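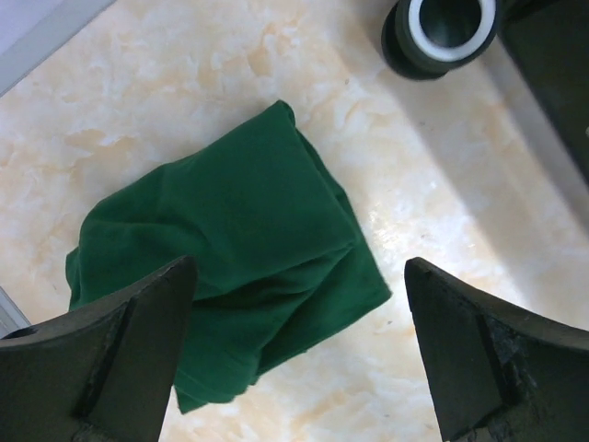 You're steering with your shoulder again, try it from the wrist – that was the first thing said to me this morning, before I had my coat off properly, and I have been turning it over all day. It was kindly meant, and it was right. I drive the arm the way I used to drive my uncle's tractor, with my whole body leaning into the turn, and the arm copies every bit of it. If I lean, it leans. If I dither over a corner, it dithers too, and the dithering goes into the recording along with everything else.

We are on folding this week at Garesetti, and it is mostly the green cloth. I have grown fond of the green cloth, which is a silly thing to write down, but there we are. It creases where it likes and keeps the crease, so that however I lay it out there is always a flap on one side with ideas of its own. The job is simple to say. I hold the two handles, the gripper does what my hands do, and we bring the edges together, let go, back off, and start over. Then the people upstairs take all those tries and teach the arm from them, so that one day it can fold without me. I am supposed to do 50 good ones in a shift. I did not do 50 good ones today. I did 50, and I will leave the word good for somebody else to decide.

What makes it hard is that I have no fingertips out there. At home I fold a towel while talking on the phone and watching a pot, and I could not tell you how I do it. With the handles I have to know. Where exactly do I pinch? How much do I close before the cloth comes up, and how far do I lift before the layers start to slide off each other? On the little wrist view everything is big and close, with the two dark fingers reaching in from the bottom like a pair of boots under a table, and I keep thinking I am down at the cloth when I am still hovering over it. I close on air, feel foolish, and go down a bit more. The shine on the marbled top doesn't help my eyes either, and by three o'clock I was squinting like my grandmother at a bus timetable.

The afternoon went better. I took the advice and tucked my elbows in, and rested my forearms on the edge of the desk, and the arm calmed down right away. I had 20 tries in a row where I didn't have to stop and reset, and somewhere in the middle of those I noticed I had quit holding my breath. There was one fold, a bit before the tea break, that I was truly proud of! The top panel lay flat and the edges underneath sat nearly even, and I just sat and looked at it for a moment before I pressed the pedal to save. Of course then I got cocky and dragged the next one halfway across the table.

There is talk of the other way of teaching, where you take hold of the arm itself and walk it through the job with your own hands, like showing a child how to hold a pencil. They do it like that at Mundska, and I had a go when I was there in the fall. I liked it better for pushing and wiping, where you can feel the table through the thing. For cloth I'm not so sure. My own hands kept getting in the way, and I ended up folding around myself. With the handles I am at least out of the road. Still, I would not mind another turn at it, if only to stand up for an hour.

The counter by the door says 2,109 now, for everybody on all the shifts together since we started on cloth. I looked at it on my way out and tried to work out which part of that was me, and gave up at the bus stop. A few of them must be perfectly dreadful. I'm told the dreadful ones get sorted out, and that a few wobbly ones are worth keeping if they come right in the end, as the arm needs to see how a person gets out of a muddle. I found that cheering. I get out of a lot of muddles.

Home by way of Lowther, where the bus sat 5 minutes for no reason I could see. Soup, toast, the rest of the plum cake. Then I folded the kitchen towels, slowly, and watched my own hands the whole time. I start from the left corner every time, it seems, and I smooth with the side of my thumb. I never knew that about myself. I have no thumb on the gripper to smooth with, so I shall try going over the top with one closed finger on Monday and see if anything comes of it. Must ask first, in case it spoils the set. And must bring the thick socks, the floor in that room is like ice.

11/12/2020 – written at the kitchen table, Bultham

Older entry | All entries | Newer entry

Contact | © 2020 The Bultham Diary | Back to top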